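Grendar desktop police scanner: my review after a few months
12 June 2021

I have wanted a proper scanner on my kitchen counter ever since the night they closed off half of Dakcombe looking for the guy from the gas station robbery, and all I had was a neighborhood group where every second post was "anyone know what's going on??" So I bought the Grendar, and I love this thing!

I paid $185 for it at Michailidis, the electronics place out on the county road. They had it on the shelf next to the CB radios, and they were happy to plug it in and let me listen before I paid. First thing I heard was a deputy asking for a tow truck. Sold.

Setup was easier than I expected. You type in your zip code, it loads the local channels, and it starts scanning. There is room for 3,000 channels in memory, far more than I will ever fill (Dakcombe police, Kastden County sheriff, fire and EMS, highway patrol, and I'm pretty much done). You can group them however you like, and I keep fire and police apart so that I can turn off the fire side at bedtime. 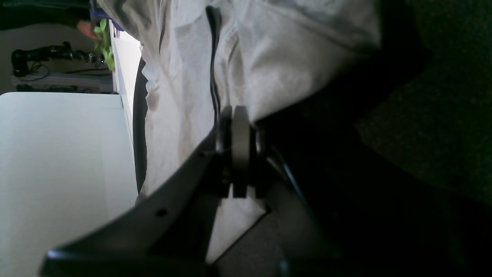
Reception is where the Grendar really won me over. With the short antenna that comes in the box I could hear the city dispatcher clearly but lost the deputies once they got out past the reservoir. I added a window antenna, and now they come in fine on most nights. The lead for it is a skinny thing, a thin black cable like the one curving down on the right in the photo, and I ran mine down behind the bread box to the outlet side of the counter. I do wish it came with a clip or two. A strip of tape is doing the job for now.

The sound is great for a small speaker. Dispatchers talk fast and officers mumble, and I can still follow most of it from the sink. The replay button deserves its own paragraph, really. Hit it and you get the last transmission again, so when someone reads out a cross street and you miss it, you can hear it a second time. I use that button every single evening.

Gripes? I have 2. The display is bright enough to light the hallway at its lowest setting, and the manual is mostly tiny charts. Also be aware that some agencies encrypt their traffic and no scanner will get you past that. Kastden County keeps its main dispatch channel open, but the tactical one is silent to me, and fair enough. Check what your own area does before you spend the money. Check your state's rules on using one in a car, too.

One more thing, for anyone new to this: what you hear on the radio is a first report, and first reports are often wrong. I don't repeat names or addresses online, and I stay home.

The warranty is 3 years. I'm hoping for a second unit for the garage come October, when Michailidis usually has its sale.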